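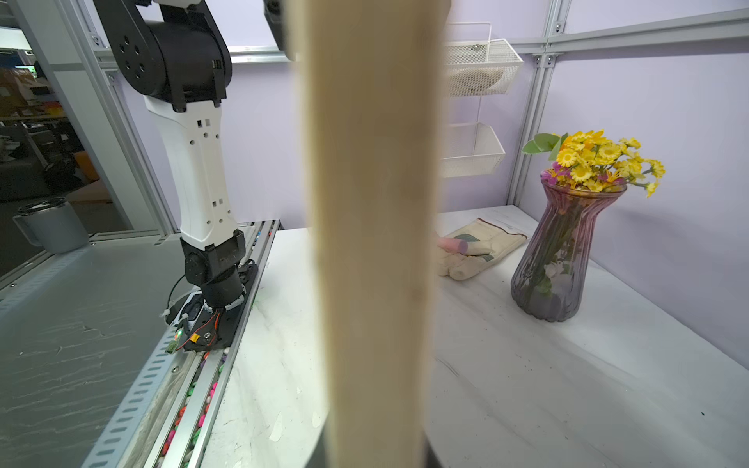
When a robot arm drops something, people want to know which part broke. In my experience the answer is often that no part broke, and that makes the fault harder to fix and easier to ignore.

I work with two-arm cells that handle household objects. In June we had a run of failures at our Tiddale site. The arm would close on a part, report a good grip, lift, and lose the part somewhere on the way up. Out of 204 lifts, 5 ended that way. The controller logged every one of them as a success.

The cause was dull. The Dosel software we used decided that a grip was good by checking how far the fingers had closed. If they stopped near the expected width, the grip passed. It had no idea how much of the finger was touching the part. A pinch by the last bit of the fingertip got the same pass as a full hold. 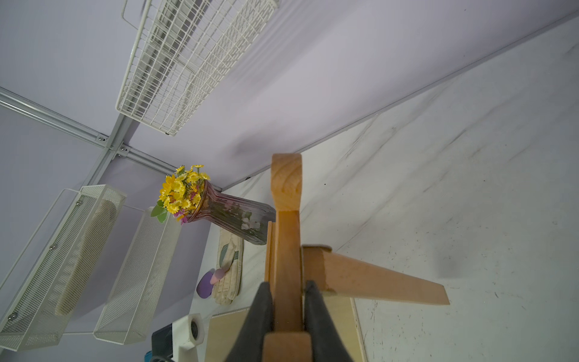
Gripper closed at the base of a wooden upright. Finger width alone does not tell you how well a part like this is held.

A tall part with an arm sticking out to one side is a bad match for that check. The weight is off center, so the part wants to turn between the fingers. A small turn loosens the hold, and after that it is a matter of luck.

We slowed the lift and added a second check after the first short rise. If the finger width has changed, the arm sets the part back down and stops. The next 100 lifts had no drops, but I would not call that proof.

My complaint is with how we talked about it. The drops were called "minor" because the parts were light and landed on the table. I think that is the wrong way to rate a fault. The machine said it was holding something when it was not. Put a heavier part in the same fingers, or a person's hand under them, and the same fault is a safety matter. It should be written up as one from the first day.

Ours took 4 weeks to get a written report. People picked up the part, reset the cell and went on. I did it too. A reset takes a few seconds and a report takes half an hour, so the reset wins every time unless someone makes a rule.

The rule I would make is simple. Any time the log and the table disagree, the cell stays stopped until both are written down. Borkowska, the line we run next door, already works this way and loses very little time to it.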